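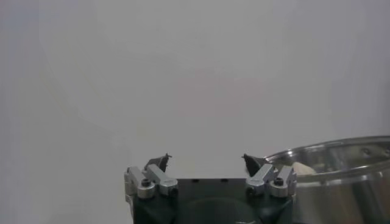
Planning an Overnight Trek to the Poduval Ridge Villages

Visitors to the Clasholm district may walk to the Poduval ridge villages on their own or with a registered guide. The route is open for most of the year, but it passes through farmland and community forest, and a few arrangements must be made before setting out. These instructions explain how to obtain a permit, reserve a homestay and complete the walk in two days.

Step 1: Choose your dates

The driest months are October through April. Mornings in December and January are cold, and the upper trail may have frost until nine o'clock. Between June and September the stream crossings below Zikik are often too deep to use, and permits for the lower path are not issued. The road route stays open in those months, although it is longer and has little shade.

Families with children under ten are advised to come in March or April, when the days are longer and the tea stall at the halfway point keeps full hours.

Step 2: Apply for a trail permit

Every walker needs a permit, including those traveling with a guide. Apply in person at the Clasholm visitor office, next to the bus stand, between 8:30 a.m. and 4 p.m. Bring the following:

Passport or national identity card
One photocopy of the same document
The name of the homestay where you intend to sleep
A telephone number for someone who is not on the trek

The permit is usually ready within the hour. It is valid for one entry and must be shown at the Zikik checkpoint on the way up and again on the way down. Only 32 overnight permits are issued for each date, and holiday periods fill early. Groups of more than eight should write to the permits officer, Harish Pinto, at least two weeks ahead.

Step 3: Reserve a homestay

Camping is not allowed on the ridge. Overnight guests stay with families in Poduval or in the smaller settlement of Riler, a further forty minutes along the same path. Dinner, breakfast and bedding are included in the price. Hosts cook vegetarian meals unless asked otherwise, and requests should be made at the time of booking – the nearest shop is down in Zikik.

Payment is made to the host in cash. There is no bank machine above Clasholm, and cards are not accepted anywhere on the route.

Step 4: Travel to the trailhead

Shared jeeps leave the Clasholm bus stand for Zikik from 6 a.m. until early afternoon, departing when full. The ride takes 80 minutes on a narrow road with many bends. Passengers who are prone to motion sickness should ask for a front seat. A private jeep can be hired at the same stand, and the driver will wait overnight for an additional charge agreed in advance.

Step 5: Walk to Poduval

Register at the checkpoint and take the stone path to the left of the school. The first hour climbs steadily through terraced fields. Please keep to the path, close every gate behind you and give way to loaded animals by standing on the uphill side.

After the second footbridge the trail enters the forest. Blue paint on the rocks indicates the main route; the unmarked paths are used by woodcutters and do not lead to the villages. The tea stall stands where the forest ends, and water bottles may be refilled there. The final section follows the open ridge to Poduval, at 1590 meters. Most walkers need nearly five hours from the checkpoint, including rests. Start no later than 11 a.m.

Step 6: Return to Zikik

You may return the same way or continue through Riler and descend by the eastern path. The eastern path is steeper and has loose gravel in several places, and walking poles are recommended. Both routes end at the checkpoint. The last shared jeep to Clasholm leaves at 3:30 p.m.

Conduct in the villages

Ask before photographing people, homes or shrines. Shoes are removed at the door of every house. Carry all plastic waste back to Clasholm, where bins are provided at the visitor office.

Guides

Registered guides carry a green card issued by the district. Venkatesh Warrier, the senior guide, keeps the current list at the visitor office and can arrange an English-speaking guide with one day's notice. Guide fees do not include the guide's meals, and these are paid directly to the homestay.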